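ok so I finally caved and bought the new Clustier expansion, and I have thoughts (short thread, I promise)

**1/** You get a harbor town called Inley and it's SO much prettier than the base map. Foggy mornings, little ferries, a night market. I spent my first 2 hours just decorating a noodle stand!!

**2/** The guild system is the big new thing. You need 15 townies before you can start one, and mine is all bakers because of course it is. Tobiloba Ajayi already has a guild of 73 and won't stop posting screenshots

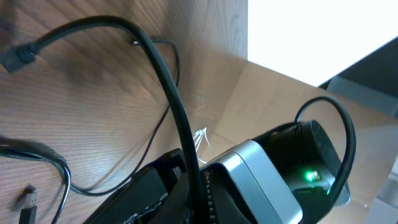

**3/** My one real gripe is the ferry fare. It's 300 coins each way, and my baker makes that in a whole in-game week. Salamatu Jibrin told me to sell fish at the Gistau docks first, so that's tonight's plan

**4/** Also the pets got better pathfinding! My cat used to get stuck behind the stove every single night (RIP to all those ruined dinners) and now she just walks around it

**5/** If anyone has found the lighthouse key please tell me where. I've checked the whole beach twice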